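# Fingertip tracking drifts when the gripper is wide open over a white table

**Masilela** – posted 2/2/24
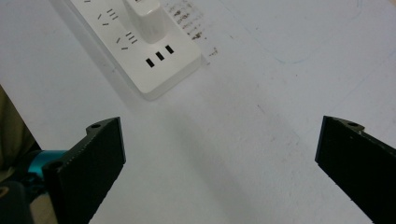 *Wrist view, fingers open, power strip at the top of the table.*

I estimate jaw opening from the wrist camera on a hand-held gripper. There is no encoder on the tool, so the width is all vision: segment the two black fingers, fit a line to each inner edge, take the distance between them and pass it through a calibration table.

With the jaws nearly closed it's stable. With them open like this, the width jumps by up to 38 pixels between frames, nearly always on the right finger. Exposure is on auto. The segmenter is a plain threshold on brightness followed by the two largest blobs. Filtering the output hides the jumps but adds lag, and the planner needs the width at replay time. Is there a better edge model, or should I give in and put markers on the fingers?

---

**Hala El Idrissi**

Look at the threshold before the edge model. A mostly white table drives auto exposure down, and then anything grey starts to count as dark. You have a soft shadow under the strip, a darker band of shading running diagonally across the middle of the table, and grey smudges near the top. If the band joins a finger blob in one frame and not in the next, your line fit will move with it.

What I would change, in order:

1. Lock exposure and gain.
2. Mask the image to the region the fingers can reach. The strip and the smudges should fall outside it.
3. Search along rows for the strongest light-to-dark step and fit the line with RANSAC. The inner edges are close to vertical, so this is cheap.
4. Reject any fit whose angle is more than 2 degrees from the calibrated one for that width.

Save the raw fit residuals as well as the width. On my set of 955 clips, 28 still failed after step 3, and the residuals picked out every one of them.

---

**plonham**

Just use markers. Did this in May and never looked back.

---

**Masilela**

Locking exposure removed most of it. The blob was picking up the shaded band. I'll try the row search next – markers would mean redoing the calibration.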